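Giving up sugar in tea, nine weeks in

I have taken sugar in my tea for as long as I have been drinking tea. Two spoons in a mug, one and a half if it was a small cup. In December I stopped.

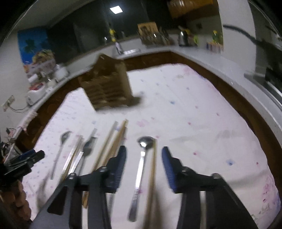

One of the good spoons, on the kitchen table.

There was no health scare. I did the sum one evening when I was going through the shopping bills. Six mugs a day, two spoons a mug, every day of the year. I won't print the number, but it was a lot of bags of sugar for one person to carry up the stairs. I don't eat many sweets and I had always thought of myself as someone who doesn't have much sugar. The tea didn't count, in my head.

I asked at work how other people had done it. Hauke Lenz told me to cut down by a quarter spoon every week so the change would be too small to notice. My aunt in Devon, who stopped in the seventies, told me to quit in one go and drink it weak for a while. I tried Hauke's way first. It was no good for me. I spent every mug wondering if I'd put in the right amount, and by the second week I was rounding up. So I went back to the start and did it my aunt's way.

The first four days were bad. The tea tasted like hot water that had been near a fence. I had a headache on the second day, though I had also slept badly, so I can't say which caused it. I poured two mugs down the sink and drank less tea overall, which meant more coffee at the office. I take coffee black and always have. People pointed this out to me several times and I have no explanation for it.

By the end of the second week I'd stopped reaching for the sugar jar. I moved it to the top shelf behind the flour, and that helped more than I expected. Before that my hand kept going to it while I was thinking about something else. I still stir. I take a spoon out of the drawer, stir a mug of tea with nothing in it but milk, and put the spoon in the sink.

Around week three I found out that the tea I'd been buying for years was not very good. Sugar covers up a lot. I had been getting the big box of 200 bags, the cheapest one on the shelf, and without sugar it was bitter at the front and tasted of nothing after that. I have since been through these:

Dendance breakfast blend. Strong, a bit dusty. Fine with plenty of milk. It goes from weak to stewed very fast, so you can't walk away from it.

Flerkent loose leaf. The best of them. It costs more than twice as much and you need a strainer. I drink it on weekends, when I have time to wash up a pot.

Thongdee green. A present. I wanted to like it. I think I let the water get too hot, so I'll try again with a cooler kettle before I say anything more.

I have settled on the Dendance for weekdays. Three minutes, bag out, then the milk. I used to leave the bag in until I remembered it, and that was fine when there were two spoons of sugar waiting to fix it. Now four minutes is too long.

Other things have changed a little. Biscuits taste sweeter. I had a slice of Helmut Stüber's plum cake, which I've eaten every winter since we became neighbors, and for the first time I could only manage one piece. He asked if he'd done something different with it. He hadn't. I took a second piece home in foil and had it the next day with a mug of plain tea, and the two went together very well. That may be the answer for anyone who misses the sugar: have it next to the tea.

I haven't lost any weight that I can see, and I don't sleep better. I mention this because I read a lot of posts like this one before I started, and most of them promised both. My dentist had no comment either way.

Last week a cafe gave me a tea with sugar already in it by mistake. I drank half. It was like drinking the syrup from a can of peaches – not awful, but I wouldn't have called it tea. I left the rest.

The jar is still behind the flour. I need it for baking and for guests, and my brother takes three. Next I want to try the loose leaf with a bit less milk, and get a strainer that fits the mug, as the one I have falls in.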